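Vedelden Upholstery Cleaner – User Guide

Section 3: Cleaning armchairs and small seats

3.1 Before you begin

Please read this section completely before you clean your first chair. The general safety rules are in Section 1 and they are valid also here. If you have the older Jornow hand tool with the narrow mouth, the steps are the same, but you must go over each part more slowly.

The machine is made for fabric which may be washed with water. Look for the care label of your furniture. It is often sewn on the underside of the seat cushion, or stapled to the frame under the chair. The letters on the label mean:

W – You may use water and the Rattanakul foam cleaner.
S – Only solvent. Do not use this machine.
WS – You may use water, but make a test first.
X – Only vacuum. Do not use any liquid.

If there is no label, treat the fabric as X until you have asked the shop where the furniture was bought.

CAUTION: Do not use the machine on leather, silk, velvet or on fabric with a loose backing. Damage of this kind is not covered by the guarantee.

3.2 Preparing the chair

1. Move the chair so that you can walk to the front and to both sides. If the back of the chair is also to be cleaned, pull it away from the wall. Do not drag it over a wooden floor, lift it.

2. Take away blankets, throws and loose cushions. Long-haired and shaggy things must never be cleaned with the floor tool or the hand tool. The hairs go around the brush roller and stop it. Wash them by hand or as their own label says.

3. If the seat cushion can be taken out, take it out. Vacuum the space under it with the crevice tool. Coins and hair clips in this space can block the hose later.

4. Vacuum the whole chair dry. Start with the top of the backrest and work down, so that the dust falls on parts you have not yet done. On a chair with a rounded back, follow the curve from one armrest to the other in one slow movement.
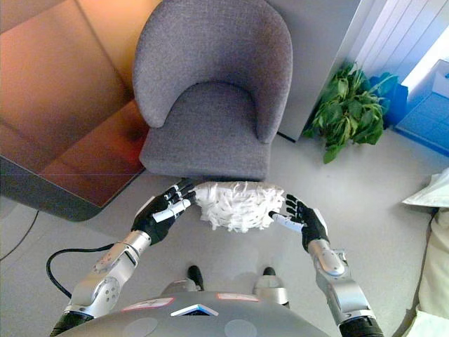

5. Test the colour. Put a little foam on a white cloth and press it for one minute on a place which is normally hidden. If colour comes on the cloth, stop here and do not clean the chair with water.

NOTE: Fabrics of mixed yarn, for example heathered grey, hide dirt very well. The water in the dirty tank may become dark even when the chair looked clean before. This is normal and does not mean that the fabric loses its colour, provided that the test in step 5 was good.

3.3 Filling the clean tank

1. Switch the machine off and pull out the plug.

2. Lift the clean tank by its handle and unscrew the cap.

3. Fill with hand-warm water up to the lower line. The upper line is for carpets and is too much for one chair.

4. Add 3 caps of Rattanakul foam cleaner. Do not shake the tank. Turn it over slowly two times with the cap closed.

5. Put the tank back and press until you hear the click. If there is no click, the machine will take air and spray unevenly.

CAUTION: Do not fill in boiling water, vinegar, bleach or washing powder. Washing powder leaves small grains in the nozzle which we cannot remove without opening the machine.

3.4 Cleaning

1. Put the plug in and set the power switch to LOW. The setting HIGH (2000 W) is for floors and takes too strong a hold on thin fabric.

2. Begin with the inner side of the backrest. Press the trigger and pull the tool towards you for the length of your forearm.

3. Release the trigger and go over the same piece again without spraying. Repeat this dry pull until no more water is seen in the clear window of the tool. Normally three pulls are enough.

4. Let each new strip cover the last one by the width of a finger. In this way you avoid stripes.

5. Clean the armrests next, first the top and then the inner and outer side. The top of the armrest takes grease from hands and may need a second treatment. Wait until it is dry before you decide.

6. Clean the seat cushion last. Work from the back to the front edge. If the cushion can be removed, clean both sides, but do not soak it. The foam inside can hold very much water and dries badly.

NOTE: Old stains from coffee, ink or pets may become lighter but stay visible. Do not rub them with force. The fibres break and the place will look rough, also when the stain is gone.

3.5 Drying

1. Brush the fabric lightly in one direction with a soft, dry brush.

2. Place the cushion on its edge, so that air comes to both sides.

3. Open a window or let a fan run in the room. In January, or at other times when the heating is on, keep the chair at least one metre from the radiator. Fast drying from one side gives water rings.

4. Do not sit on the chair before it is fully dry. This takes some 3 hours for thin fabric, and for thick fabric it may take until the next day. Press a paper tissue on the seat – if it stays dry, the chair is ready.

3.6 After use

1. Empty both tanks and rinse them with clear water.

2. Fill the clean tank with a little fresh water and spray it out into a sink, so that no cleaner dries in the hose.

3. Take the brush roller out and remove hair and threads with your fingers. Do not cut along the roller with a knife.

4. Leave the tanks open until they are dry inside – a closed wet tank begins to smell after a few days.

Spare rollers and seals can be ordered from our service workshop in Lirarholm. Please give the part number 98 for the small roller. The part number for the seal is printed on the seal itself.

Guide last changed: 5 May 2022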